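Chapter 4
Planning a Grasping Task

4.1 From demonstration to task

In Chapter 3 the arm was moved between fixed points with nothing in the hand. The paths were stored as joint angles, and the only measure of success was whether the wrist arrived where it was told to. Once an object is added, the arm must still reach the right place, but the fingers must also close in the right order, with enough force to hold the object and not enough to crush it or push it away.

This chapter follows the sorting project set each year for second-term students at Ilholm College. Teams of two to four write a program that picks up a named object from a table and puts it down in a marked area. The same task is used in the Flusness Cup, an inter-school competition held in March, and the scoring rules in Section 4.6 are taken from the Cup handbook.

By the end of the chapter you should be able to describe a grasp in terms of contact points, choose an approach direction for a given object, write a short task plan with a recovery step, and record trials in a form that another team can check.

4.2 The work area

The table is covered with a cloth printed with a square grid. The grid is not used by the program. It is there so that a team can put an object back in the same place between trials, and note any change in position by counting squares. Objects are chosen to differ in shape, stiffness and surface. Foam cubes are the usual starting point, as they have flat sides and tolerate a poor grasp. Bottles, tubes and cartons are brought in later, and flat items such as cards are left until last.
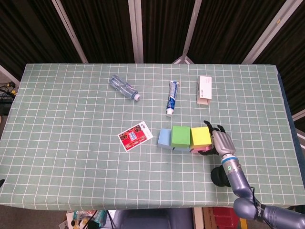
Figure 4.1 Hand at the yellow cube, with neighbouring cubes close by. Other objects on the cloth include a bottle, a toothpaste tube and a red-and-white card.

Spacing matters as much as shape. A cube standing alone can be approached from any side. When cubes are placed close together, as in Figure 4.1, a finger lowered between two of them may shift the wrong one. The plan must therefore state which faces of the target are free before it states how the hand will close. Many first attempts fail at this point - the grasp itself is sound, but it has been planned for an object with no neighbours.

4.3 Trials and records

Each team carries out 12 trials per object and enters every one in the log, including those stopped by hand. A trial starts when the arm leaves its rest position and ends when the object is released or the run is stopped. Do not move an object during a trial. If the team changes the program, a new set of trials is started and the earlier set is kept.

Related sections
3.5 Joint limits and rest positions
4.6 Scoring a sorting run
5.1 The Sandoval grasp chart
Appendix C Cluson log sheets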